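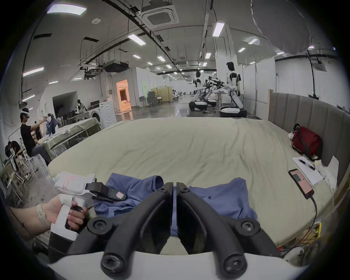
I have been trying to own fewer clothes for most of this year, and I have finally started writing down what I keep and why. My system before this was to shove things into the dresser until a drawer stopped closing. The new one is slower. Everything comes out and gets looked at, one piece at a time, on a bed with a pale green sheet, like the blue one lying crumpled there. If I can't remember wearing it since last January, it goes in a bag for the thrift store.

The first round took out 12 shirts. Most of them were fine shirts. I bought three in the same week when I started the job in Rastthorpe, because I thought the office would be dressier than it was. I wore each of them once and then went back to the two sweaters I always wear.

My friend Estrella Zavala did this a few years ago and gave me one piece of advice, which was to leave the sentimental things for last. I ignored it and started with my uncle's old work jacket. That cost me a whole evening. I kept the jacket. It doesn't fit, and the zipper has been stuck since I got it, but it's staying in the hall closet.

I also added up what I spent on clothes over the last two years. I had the bank statements anyway, for taxes. The total was $2,268, and $343 of that was shoes. I own four pairs and two of them hurt. The worst single purchase was a $135 raincoat that lets water in at the shoulders. I tried a spray on it, then a second coat of the spray, and it still leaks.

Winter things are the hard part. You need them for a few weeks and then they take up half the closet – coats, boots, the scarf somebody knitted. Lajos Lakatos, who lives downstairs, keeps his in a suitcase under the bed and pulls it out when the first frost comes. I have copied him. The suitcase is too full, so I'll have to go through that again too.

I haven't bought anything to wear since the end of summer except socks. I do need a new raincoat, and I'm going to try one on in the store this time before I pay for it. The thrift store bags are still by the front door. They only take drop-offs in the morning, and I keep leaving the house without them.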